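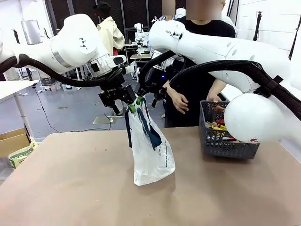
A bag with handles on the table, ready for the packing list below.

Packing and house tips for a week at the seaside
By Rosalind Fitzsimmons

We take the same self-catering cottage at Skorholm every August, and the drive is 156 miles door to door. Over the years I have kept a sheet of notes inside the kitchen cupboard with what to do before we go, what to take and what to sort out when we get back. My sister asked me to type it up for her, so I have put it on here as well. It is written for a cottage or a caravan. If you are staying in a hotel you can skip the kitchen parts.

The week before

Start running the fridge down. Write what is left on a piece of paper and plan the last few dinners from it. Eggs, half an onion and the end of a block of cheese will make an omelette, and anything that freezes can go in the freezer in a labelled tub. Milk freezes well if you pour a little out of the bottle first to leave room for it to swell. It looks yellow when frozen and goes back to normal once it has thawed and been shaken.

Wash swimming things and beach towels now, even if they were clean when you put them away. They pick up a musty smell in the loft. Leave out the fabric softener, as it makes towels worse at soaking up water.

Check the sun cream. There is a small drawing of an open jar on the back with a number and an M, which tells you how many months it keeps after opening. Ours says 12M and I write the month we opened it on the lid in marker pen. Bottles that spent last summer in a hot car go in the bin.

Try every torch, and put the spare batteries in the same pocket as the torch they fit.

Packing the bags

Pack by room and not by person. One bag for the bathroom, one for the kitchen, one for the beach and one for bedding. When you arrive each bag goes straight to its room and you can have the kettle on before anything else is opened.

The big zipped bags that duvets and pillows are sold in are worth keeping. You can see what is inside them, they wipe clean and they fold flat when empty. Do not overfill them, as the zip goes long before the plastic does. Heavy things such as tins should be in a box with a solid bottom.

Roll towels and lay them round the edges, then put breakable things in the middle. Shoes go in old shower caps or bread bags, soles down.

Put anything that might leak in its own bag. For bottles with screw tops, take the top off, lay a small square of cling film over the neck and screw the top back on. Pump bottles are best left at home. Decant what you need into something with a proper lid.

A few tools
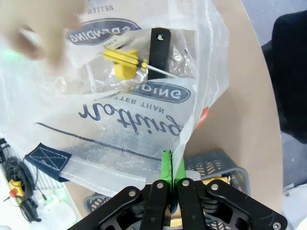

Holiday lets have plenty of saucepans and hardly ever a tool drawer. I take a small kit and use most of it every year. The loose handle on a frying pan, the battery cover on a child's toy and the wobbling leg on a windbreak have all been put right with it.

My kit is:
One cross-head and one flat screwdriver
Pliers
A roll of cloth tape
String and a few clothes pegs
A sewing needle, black thread and white thread
Two safety pins
A tube of strong glue, stored upright in a jar
A sink plug of the flat rubber sort that fits any hole

Wrap the ends of the screwdrivers in a sock or a bit of cardboard so they do not go through the side of the bag. Do not pack any of this in hand luggage if you are flying.

Food to take with you

I used to take a full week's shopping and now I take enough for the first evening and the first breakfast. The shop at Drovum is open until eight and it is pleasant to walk there in the morning.

For the first evening I make a bean chilli at home and freeze it flat in a tub. It helps keep the cool box cold on the way down. Keep the lid shut, and if the chilli has thawed by the time you get there, eat it that night and make sure it is piping hot all the way through.

Take these from your own cupboard, as it is a nuisance to buy whole packets for one week:
Salt and pepper in small jars
Tea bags and coffee
A little cooking oil
Washing-up liquid, decanted
A clean dishcloth and two tea towels
Foil, folded flat
A decent sharp knife in a cover

The knife matters more than anything else on the list. Cottage knives are blunt.

Packing a cool box

Chill the box itself the night before with a couple of ice packs inside and the lid on. Put the heavy and frozen things at the bottom, then meat in a sealed tub, then everything else, with salad at the top away from the ice. Fill any gaps with a tea towel. A half-empty box warms up much faster than a full one.

Bottles of water frozen three-quarters full do the same job as ice packs and you can drink them later. Put drinks in a separate bag if you have one. It is the children going in for drinks that lets the cold out.

At the cottage

Before unpacking, look round and take a photo of anything already broken or marked. Send it to the owner that day. Arlo Obi, who looks after the places in our row, told me he would much sooner hear about a cracked tile at the start of the week than at the end.

Turn the fridge down to a cold setting as soon as you get in, then leave it alone for an hour before filling it.

Put a washing-up bowl of water outside the back door for sandy feet, with an old towel next to it. Change the water each morning and empty it when small children are about with no one watching.

Getting sand off

Talcum-free baby powder or plain cornflour takes sand off dry skin. Shake a little on, wait a moment and brush it off with your hand. Keep it away from faces.

Sandy clothes should be dried first and shaken after. Wet sand clings and will go straight into the drain. Hang everything on the line, let it dry right through, then turn it inside out and shake it well away from the door. Pockets too.

Rinse swimming costumes in cold water as soon as you can, squeeze them without wringing and dry them in the shade.

Never rinse a sandy bucket in the kitchen sink. We paid a plumber for that one year.

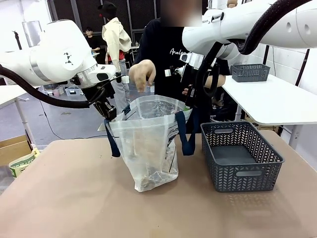

Keeping small things together

A fitted double sheet makes a good beach mat. Put a bag in each corner on the inside so the sides stand up, and most of the sand stays out.

Put the car key on a bright ribbon and tie it inside the same pocket every time. Phones go in a zip-up food bag with the air pressed out. That keeps sand off but I would not trust it in the sea.

A mesh laundry bag is right for shells and plastic spades. Rinse the whole lot under the outside tap and hang it on a hook. Check that shells are empty before they come home with you, as you will certainly know about it by the second day if they are not.

When you get home

Do the washing first, while you still feel like you are on holiday. Towels at 60, everything else as the label says. Anything with sun cream marks should have washing-up liquid rubbed in before it goes in the machine, and no bleach, which can turn the marks rusty.

Wipe out the cool box with a teaspoon of bicarbonate of soda in warm water and store it with the lid propped open on a wooden spoon.

Hoover the car boot when it is fully dry. Run a rubber glove over the carpet first to lift the sand.

Empty the tool kit, wipe off any damp and replace the tape if it is nearly finished. Then fold the bags and put the list in the top one for next year.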